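Taking a group to the Bikine open day - is the simulator part worth the wait?

Posted by trumomine_mum, Sunday, April 5, 2020

Hello all! My two kids and I are hoping to go to the robot open day at Bikine whenever they put the next one on, and I've read that the hands-on demo is done on a computer first, with the real arm afterward. My youngest is 11 and gets bored in lines. Has anyone done it, and do you need to book? I couldn't find a thing about it on the Biltix page.

biscuit_tin_lid
We went in January and had a lovely time, so I'll tell you what I can remember. You do need to book, but only for the simulator room. The rest you can wander around as you please, and the staff are so patient with children (and with me - I asked the same thing twice). The wait was nearly 40 minutes for us, so take a snack.

In the simulator you steer the gripper with a little hand controller, and you see everything from the arm's own point of view, looking out past the two fingers. It's very plain to look at, all flat grays and sharp corners, and my daughter said it looked like a game from before she was born. Give it five minutes, though! Opening and closing the fingers is easy and they pick that up right away.

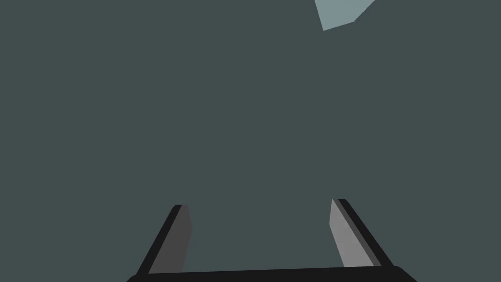 Judging how far away things are is the hard part, and I never did get the hang of it. The young man running our session told us to move slowly and stop often, and that helped my daughter a great deal. She got to try the real arm after lunch and was much calmer with it than I was.

oldgate3326
Book early. Parking is terrible.

per_the_manual
I think the age limit for the real arm is 10 but don't quote me, ring them and ask. Simulator is open to anyone. We skipped the talk.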